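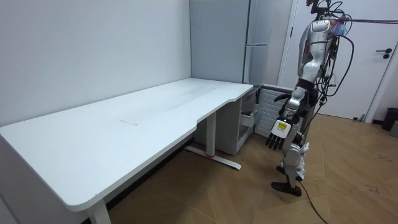
Vol. 32, p. 94

3. The shared desk and its surface

3.1 Setting

The study looked at how people treat a desk that belongs to no single worker. The desks were part of a move to shared seating at the Nenivar offices in Burkholm, where each small room holds one desk and whatever furniture was there before. Staff book a desk for a half day and are asked to leave it clear when they go. No one was told how to arrange the top while working, and no trays, mats or holders were supplied with the desks.

We chose single-desk rooms because the larger hall at Flullbridge had already been studied by Warrier and Meesuk, who found that people in an open hall copy the desk next to theirs. In a room with one desk there is no neighbor to copy. What a person finds on arrival is the surface itself, the edges, and the marks left by whoever worked there before.

3.2 What counts as a clear desk

In the interviews, staff used the word "clear" in more than one way. For some it meant that nothing was standing on the top. For others it also meant wiped. Manikandan Sastry, who carried out the first set of interviews, noted that the second group were mostly people who write by hand or lay out paper, and that they would run a palm over the surface before putting anything down. We kept the two meanings apart in the coding. A top with no objects on it was coded as empty. A top with no objects and no marks that could be seen from the doorway was coded as clean.

The difference matters most with pale tops. White is popular with buyers because it makes a small room look larger, and every desk in the study had a white top. A matte white finish hides glare well. It hides rubbing less well, and a patch that has been rubbed often can come to look different from the area next to it even when there is no dirt on it. Staff did not separate the two. A patch was a patch, and most of them put it down to the last person.
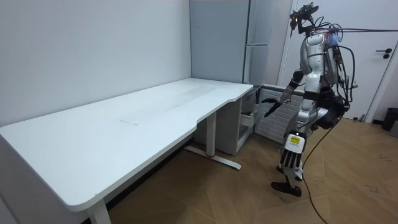 Wear on the desk top was recorded by zone, with the top divided into a left, middle and right part as seen from the sitting side. We noted the kind of mark, its place and whether it could be felt with a fingertip. The desk in Figure 3 was coded as empty but not as clean: there is a faint rectangular smudge or scuffed area near the middle of the top, slightly lighter than the white surrounding it. Marks of this shape were entered under a heading of their own, separate from rings, lines and spots. We made no attempt to name the object behind any single mark, and the staff who were asked to do so gave answers that did not agree.

Figure 3. Sit-stand desk with a matte white top, coded "empty, not clean." A small drawer cabinet is tucked under the right end.

3.3 Edges and the cutout

The front edge of this model has a shallow curved cutout. The maker intends it as the place where the user sits or stands, close to the work. We expected the cutout to fix the working position, and for half-day users it largely did. Short-stay users behaved differently. Several of them sat at the straight part of the edge and used the curved end for a bag or a coat, and two told us they had not noticed that the edge was curved at all. Nithin Sastry suggests that a cutout this shallow is easier to feel with the forearms than to see on the way in, which would explain why people who stayed longer ended up there.

The rounded corners drew no complaints. In rooms with a narrow way past the desk, staff mentioned them as a good point without being asked.

3.4 Storage near the desk

Clearing a desk means moving things somewhere else, and the nearest place is usually below the top. A small cabinet with drawers served this purpose in most rooms. Staff said they liked it, but they also said they did not trust it, as anyone with the next booking could open the same drawer. The result was that drawers filled slowly with things nobody claimed: spare cables, half-used pads, a calculator, dry pens. Personal items went home or into a bag on the floor.

The position of the cabinet was a common point of friction. Under the end of the desk it is within reach, but a drawer left open takes up knee room and gets in the way when the top is lowered. Staff in rooms with a kitchen appliance or a radiator along the same wall had few other spots for it. Kurup's earlier work on storage in small rooms reached the same view and recommended a cabinet on casters with a low front lip. We did not test this.

3.5 Height changes

Sit-stand use was logged by the staff themselves on a card kept in the room, with 25 cards returned in usable form. The cards show that people who found the desk at standing height tended to lower it before doing anything else, while those who found it at sitting height seldom touched the control during the first hour. Sumathi Rajan points out that an empty top makes the change easier — there is nothing to tip over or catch — and several cards carry a remark to that effect. One reads only "moved it up before unpacking." We return to the cards in Section 4, together with the cleaning records for September.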